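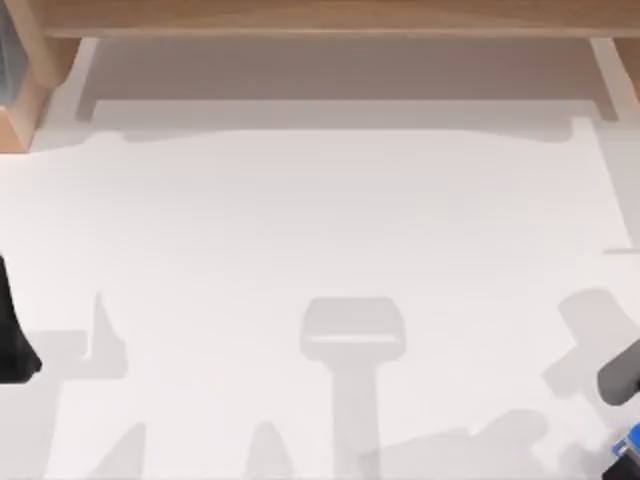 第6章 夹爪对比:仿真台面上的首次试跑

Wenero 双臂工作站使用手册 · 九月修订 · 文档组

本章假定您已装好 Wenero 控制器,并且读过第5章。没读过的话,现在回去还来得及,第5章很短,脾气也比这一章好。

6.1 开始之前

对比的对象是 Tusetti 夹爪和 Brannigan 夹爪。两家的说明书都自称“即插即用”,口径一致,接口定义则各有主张。请先在仿真里比,真机上的手指是要花钱买的。

注意:左右两臂的夹爪配置分开保存。只改一侧就点“全部应用”,另一侧会恢复出厂值,并且不弹任何提示。

6.2 步骤

1. 打开场景库,载入“白色台面+木架”。台面先不要放物体。第一轮只看手指本身的运动,放了杯子,您就会忍不住去抓杯子。

2. 相机选“正上方俯视”。两侧手指应当从画面左右伸入,木架位于远端。如果木架跑到了近端,说明相机坐标系转了半圈,见第13章。

3. 左臂载入 Tusetti 参数,右臂载入 Brannigan 参数。反过来也行,但请写进日志,否则到了星期六,您会对着两条曲线猜谁是谁。

4. 把控制周期设为 2 毫秒。旧工程里若是别的数值,改掉,不必追究是谁填的。

5. 打开阴影。俯视画面里很难判断手指离台面多高,影子与手指的间距可以帮忙。它只能当参考:机械臂其他部位的影子也会落在台面上,有的看着比夹爪还像夹爪。

6. 执行“空载开合”,循环 600 次。期间可以去喝茶,软件不会因为您盯着它而跑得更快。

7. 导出日志,对比开合时间、到位误差和左右同步差。文件名请带上夹爪型号,“最终版”和“最终版新”不算型号。

6.3 常见情况

手指穿过台面:碰撞模型没有加载。仿真器对此毫无意见,照样报告任务成功。重新载入夹爪,勾选“碰撞体”后再跑。

两侧动作不同步:检查控制周期是否只改了一侧。仍不同步时,交换两侧参数重跑。差异跟着夹爪走,问题在夹爪参数;差异留在原来那一侧,问题在手臂配置。

木架下方识别不稳:架板的影子会压低局部亮度。调整光源之前先保存场景,灯光设置没有撤销键。

小心:仿真中的夹持力上限不会自动同步到真机。转到实物之前,请按第7章逐项核对,并确认急停按钮就在手边,而且没有被说明书压住。

6.4 换第三种夹爪

Iretton 夹爪可沿用以上步骤,但第3步须手动填写指尖偏移。偏移值印在包装盒内侧。盒子已经扔了的,请联系供应商,并准备好序列号。

技术支持:请通过控制器“帮助”菜单提交 | © Wenero 版权所有 | 返回顶部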